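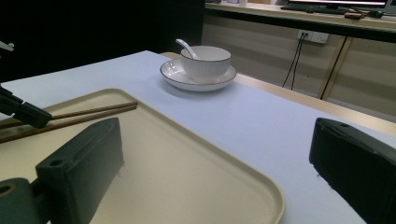
Tray and chopsticks on the white table

Forum: Work habits and planning
Topic: Do you answer mail in blocks or all day long?

uwe_tiedemann
Hello all. I am reading here for a long time but I write rarely, so please excuse if this was discussed before. I work in the order office of a small company, Kakholm, we sell parts for greenhouses. In July I came back from vacation and had 524 unread messages. I needed almost two days to go through them, and during these two days I did not do any of my real work.

After this I decided to open the mail only at fixed hours. I do it at 9 in the morning, after lunch, and once more before I go home. Between these times the program is closed. It works well for me, but my colleague in sales says it is impolite to the customers. Now I would like to know how other people handle it. Is three times per day too few?

Uwe

Marrow_K
Three times is plenty. I do two. If something is burning they have my phone number.

pagina14
I disagree a little. It depends very much on the job. I am in support, and our contract says we must reply in one hour. If I closed my mail until after lunch I would have a talk with my boss the same day. So for you it may be good, but please don't tell everybody that they should do it.

uwe_tiedemann
@pagina14 I did not want to tell everybody. I asked only. But you are right that I should have written what kind of messages I get. Most of them are order confirmations and questions about delivery dates. In my opinion a customer can wait three hours for a delivery date. Maybe in sales it is different.

Casier
Have you looked at how many of those 524 needed an answer from you? I did this once with my own inbox, on paper, for one week. The number was so small that I was a bit ashamed. The rest was copies, newsletters and "thanks!" from people who answer to all.

My advice would be to begin there and leave the hours for later. Unsubscribe, make a folder for the copies, and ask people to take you off the lists where you have nothing to do.

Marrow_K
Casier, nobody takes you off the list. I have asked. They say yes and next week you are in copy again.

Casier
Then make a rule that moves it. I have one folder for everything where I am only in copy, and I read it on Friday. In a whole year I missed one thing, and that was an invitation to a lunch.

stueber_h
I am against the fixed hours, I tried it. What happened to me is that I was thinking about the mail all the time between the hours. Is something there, did the supplier write back, and so on. My head was more busy than before. Now I let it open on the second screen without sound and without the small window that pops up, and I look when I finish a task.

Perhaps this is a question of character. My old boss at Stüber (no relation, it is a common name where I live) kept everything in the inbox and never deleted anything. He had 3,759 messages in there and he found each one in a few seconds with the search. He also went home on time. So I don't believe in one system for all.

uwe_tiedemann
Thank you, this is interesting. The first week I had the same feeling as you, stueber_h, I wanted to look every few minutes. It became less in the second week. How long did you try?

stueber_h
Four days :)

pagina14
Four days is not a test!

stueber_h
It was enough for me. I know myself quite well at my age.

Sadetti
One point which I miss in this thread: did you tell the others about your hours, Uwe? When I started with it I said nothing, and two colleagues were angry because they believed I ignored them. Then I put one line under my name in every mail, "I read mail in the morning, at noon and in the late afternoon, please call if it is urgent." I was afraid the phone would ring all day. I get up to 14 calls in a week, and most of them are short.

Marrow_K
14 calls would kill me. I prefer the mail.

Sadetti
But a call takes two minutes, and the same question by mail goes back and forth five times. I am glad about the calls.

uwe_tiedemann
No, I did not tell them. I told only my colleague, and only when she asked. I will write such a line tomorrow. I will also try the folder from Casier, but I am not sure if I can wait until Friday to read it. Perhaps I begin with every second day.

Casier
Every second day is fine. Move it later if you see that nothing happens.

pagina14
And please write here after some weeks what your colleague in sales says. I would like to hear her side too.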